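Section 3: Making Your First Loaf

This section covers a basic white sandwich loaf in the Fliditz bread maker, model 2242. Read Section 1 (Safety) and Section 2 (Parts and Controls) before you start. If the machine is new, complete the burn-off in Section 2 first and let it cool with the lid open.

A full basic cycle takes 3 hours. The loaf also needs time to cool before you slice it, so if you want bread for a 6:00 p.m. dinner, start no later than early afternoon.

3.1 What you need

Water, 1 1/4 cups
Vegetable oil, 2 tablespoons
Sugar, 2 tablespoons
Salt, 1 1/2 teaspoons
Bread flour, 3 1/2 cups
Instant or bread machine yeast, 2 teaspoons

You also need the measuring cup and double-ended spoon from the accessory bag, oven mitts, a rubber spatula and a wire cooling rack. The rack is not included.

Use bread flour the first time. All-purpose flour works, but the loaf will be shorter and the crumb more tender. Do not use self-rising flour in any yeast program.

Note: The yeast amount above is for instant yeast. If you only have active dry yeast, use 2 1/4 teaspoons. It does not have to be proofed separately as long as it is fresh.

3.2 Measuring

Most complaints we get about short or sunken loaves come down to measuring. A few extra spoonfuls of flour or water will change the dough more than any setting on the panel.

1. Set the measuring cup on a flat counter and read the water line at eye level. Do not hold the cup up to the light.

2. Stir the flour in its bag or canister to loosen it.

3. Spoon flour into a dry measuring cup until it is heaped over the rim. Do not scoop with the cup itself, and do not tap or shake it.

4. Level the top with the back of a knife.

5. Measure the yeast, sugar and salt with the spoon supplied. The large end is one tablespoon and the small end is one teaspoon. Level each one.

If you own a kitchen scale, weigh the flour. One cup in this manual equals 125 grams.

Water should feel neither warm nor cold on your wrist. In summer, when the kitchen is hot, use it straight from the cold tap. In January our test kitchen in Dravdale lets the water stand on the counter for half an hour first.

3.3 Loading the pan

CAUTION: Always take the pan out of the machine before adding ingredients. Flour or water that falls on the heating element will smoke and can damage it.

1. Open the lid. Turn the pan counterclockwise and lift it straight up by the handle.

2. Push the kneading paddle onto the shaft in the bottom of the pan. The flat side of the hole lines up with the flat side of the shaft. The paddle should sit all the way down.

3. Pour in the water and oil.

4. Add the sugar in one corner and the salt in the opposite corner.

5. Add the flour so that it covers the liquid completely.

6. Make a small hollow in the top of the flour with your finger. It must not reach the liquid. Put the yeast in the hollow.

7. Wipe any spills from the outside of the pan, especially underneath.

8. Lower the pan into the machine and turn it clockwise until it clicks. Fold the handle down and close the lid.

The order matters most when you use the delay timer. Yeast that gets wet hours early will be spent by the time kneading begins.
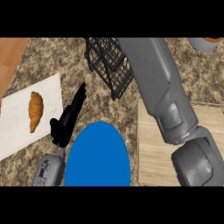
3.4 Choosing the program

1. Plug the machine in. It beeps once and the display shows program 1 (Basic).

2. Leave the program at 1. Programs 2 through 12 are described in Section 4.

3. Press SIZE until the arrow points to 2 lb.

4. Press CRUST to choose light, medium or dark. Medium is the default and is a good place to start.

5. Press START. The display begins counting down and the colon blinks.

For the first few minutes the paddle turns in short bursts. This is normal. Full kneading follows and is noticeably louder. The machine may move a little on a slick counter, so keep it at least 4 inches from the edge and the same distance from the wall.

To cancel a program, hold STOP for 3 seconds. The machine beeps and returns to program 1. A canceled program cannot be picked up where it left off.

3.5 Checking the dough

You can open the lid during kneading. Check once, ten minutes after you press START. The dough should have formed a smooth ball that sticks slightly to your finger and then lets go.

If the dough is dry, cracked or in several pieces, add water one teaspoon at a time. Wait a full minute between additions.

If the dough is smeared across the bottom and will not form a ball, add flour one tablespoon at a time, again waiting a minute.

Use the rubber spatula to push down any flour caught in the corners. Keep it away from the paddle.

CAUTION: Do not put your hands or a metal utensil into the pan while the paddle is moving.

Ten beeps sound near the end of the second knead. This is the signal for add-ins such as raisins, seeds or chopped nuts. Use no more than 2/3 cup in total. For a plain loaf, ignore it.

After the second knead, leave the lid closed. Opening it during the rise lets out warm air, and opening it during baking will usually make the top fall.

3.6 Removing the loaf

1. When the cycle ends the machine beeps and the display shows 0:00. Press STOP.

2. Put on oven mitts. Open the lid and stand back from the steam.

3. Turn the pan counterclockwise and lift it out. Set it on a heat-safe surface and leave it for 5 minutes.

4. Turn the pan upside down over the cooling rack and shake it gently until the loaf drops out. If it will not come loose, run the rubber spatula around the sides. Do not use a knife, and do not bang the pan on the counter -- a dented rim will not lock in place.

5. Check whether the paddle came out with the bread. If it did, let it cool and pull it from the bottom of the loaf with the hook tool.

6. Cool the loaf on its side for at least one hour before slicing.

CAUTION: The pan, paddle, lid and inside walls stay hot long after baking. Do not start a second loaf until the machine has cooled. If you press START too soon, the display shows E59 and the program will not run. Open the lid, take out the pan and wait 20 minutes.

If you do not take the loaf out, the machine keeps it warm for one hour and then shuts off. Bread left in the pan that whole time will have a thicker, softer crust.

3.7 Storing

Store the cooled loaf in a bread box or a paper bag for the first day, then in a plastic bag. It has no preservatives and is best within three days. Do not refrigerate it. To freeze, slice the loaf first, wrap it well and use it within two months. Frozen slices can go straight into the toaster.

3.8 If the loaf did not come out right

Short and heavy: Old yeast, too much flour or too little water. Test the yeast by stirring a teaspoon of it into half a cup of warm water with a pinch of sugar. It should foam within ten minutes.

Sunken top: Too much water or yeast, or the salt was left out. Reduce the water by one tablespoon next time.

Mushroom top: Too much yeast or sugar, or the water was too warm. Reduce the yeast by 1/4 teaspoon.

Flour on the sides: The corners were not scraped down during kneading. Brush off the dry flour once the loaf has cooled.

Crust too dark: Choose light, or cut the sugar by half. Do not stop the program early.

Unmixed ingredients: The paddle was missing or was not pushed all the way down.

Change one thing at a time and write it down. The notes page at the back of this manual has room for date, flour brand, water amount and result.

Recipes in this section were tested by Roos Dekker and Manju Gautam. For the sweet dough and whole wheat programs, continue to Section 4. For cleaning, including a paddle that is stuck on the shaft, go to Section 6.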